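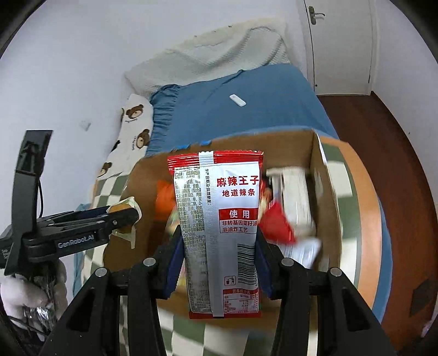
How many times can you wear a merino jumper before you wash it?
In my house it is 12 wears, if I let it air on a chair overnight each time. For a T-shirt in the same wool I stop much earlier.

I am asked this often at the stall, so I write it down in a few posts. I sell knitwear under the name Uvine, a small label, and most of what I know about wool I learned by ruining it.

2/ The smell test is good but do it in the morning. In the evening you are used to your own jumper and your nose tells you nothing. Check the underarm and the collar, these two places only.

3/ Small stains I clean with cold water and a white cloth. Please use white. I once used a dark green tea towel on a cream cardigan and the colour went into the cuff, and it is there still.

4/ When the wash day comes: wool program, cold, spin at 800 or lower. My old Vodix machine has no lower number than that and the jumpers are fine.

5/ A customer wrote to me in February that her sleeves became longer after washing. She had hung the jumper on the line by the shoulders. Wet wool is heavy! Lay it flat on a towel and push the sleeves back to their shape with your hands.

6/ About pilling. It is not a sign of poor wool, even our softest yarn from the Yuen mill does it, mostly under the arms and where a handbag rubs. The first month is the worst. I use a comb, not the electric shaver, as I made a hole with the shaver.

7/ Somebody asks about softener. I don't use it on wool. The jumper feels a bit coated after, I don't have a better word for it.

8/ For storing in summer, wash first, always. Moths like the dirty places. Then fold it into a cotton bag and close it well. I have 23 jumpers in two Burker boxes under the bed, and cedar blocks which I sand a little every year so the smell comes back.

9/ Grey in size M is almost sold out, the other colours are okay. If you have a question about a button or a loose thread, send me a photo of the inside also, I need to see the back of the stitch.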